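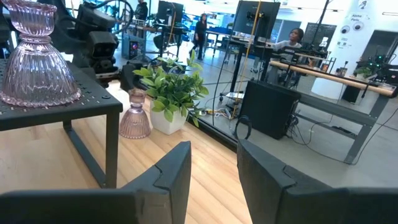
Old pressed glass gets dull very slowly, so you do not notice it until you put a clean piece beside a dirty one. I have washed pink glass for many years, mine and other people's, and I still make this test before I start. A small metal riser is good for it: one ribbed glass goes on top, the second stands on the wood next to the leg, and you compare them at the level of your eyes. A green plant in a white pot close by helps too, because the pink looks stronger beside it and the gray film is easier to find.

Washing

Put a folded towel in the bottom of the sink. Fill with lukewarm water, never hot, and add one small spoon of dish soap. Wash one piece at a time. If the shape has a narrow waist between the cup and the base, hold it with both hands, one above and one under. Do not lift by the cup only. I learned this in March with a piece that I liked very much.

For the ribs take a soft toothbrush and go up and down, in the direction of the lines. Going across only pushes the dirt into the next groove. A beaded or scalloped rim needs more patience - use a cotton stick with a little white vinegar, then rinse.

Cloudy inside

Fill the cup with warm water, add 2 spoons of white vinegar and leave it for the night. Liudmyla Zakharchenko wrote to me that she uses rice and water and swirls it. It works on thick glass, but I would not do it on a thin neck.

If the glass is still cloudy after 48 hours, the surface is probably damaged and no vinegar will repair it. Keep it for the back row.

Drying

Turn the piece over on a dry towel and wait. A metal rack or riser with holes lets the air pass, but put a thin cloth on it first, as hard metal can chip a rim. Finish with a cotton cloth without fluff. Paper towel leaves small hairs in the ribs.

Where to put it

Not at the edge of the table, and not where a cable or a sleeve can catch it. If you use a riser, push it a little to see if it moves. Felt dots under the legs are cheap and they also save the wood. Tall pieces look better on the riser and smaller ones beside it, but leave a finger of space between them.

Artificial leaves collect the same dust as the glass. Shake the plant outside before you wash anything, or you will do the work two times.

Gwenaël Delorme
Tuesday, December 3, 2024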